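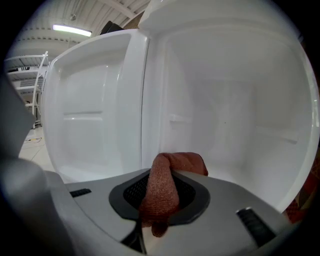 Photo: Wotside project, CC BY 4.0

Wotside Household Cold Storage Readings — data card

2020-08-04
By the Wotside data team

Summary

Wotside is a table of temperature and electricity readings from domestic fridges. It holds 816 logging runs from 677 homes in the Fledura and Morin districts. Some homes were logged more than once, usually after a change of appliance. The release is meant for work on household energy use and food storage.

Files

runs.csv has one row per logging run. readings.csv has one row per reading and joins to runs.csv on run_id. notes.txt lists known faults by run.

Fields in readings.csv

run_id — text, matches runs.csv
t_read — local time, 24-hour clock
temp_mid — air temperature at the middle shelf, degrees C
temp_door — air temperature at the door shelf, degrees C
watts — mean draw over the interval
door_open — seconds open during the interval

Empty cells mean that no value was stored. Zero is a real value in watts and door_open. Do not fill one from the other.

Collection

Each home received a logger with 2 probes and a plug-in meter. Householders fitted the kit from a printed sheet and posted it back at the end of the run. Model numbers were copied from the rating plate by hand and contain spelling errors. The column model_clean holds our corrected version; model_raw is left as received.

Known problems

Runs from Morin started in January have clock drift on the older loggers. Times were shifted to match the meter, and affected rows carry drift_fix = 1. Door probes in frost-free models read low when placed near the air outlet. We have left these values alone.

Runs shorter than 500 readings were dropped before release. Homes without a fixed tariff are under-represented, so totals should not be scaled up to a district.

Licence

Data and documentation are released under CC BY 4.0. Cite the version number given in runs.csv.

Related

Tunditz freezer readings, data card
Fledura tariff lookup table
Wotside change log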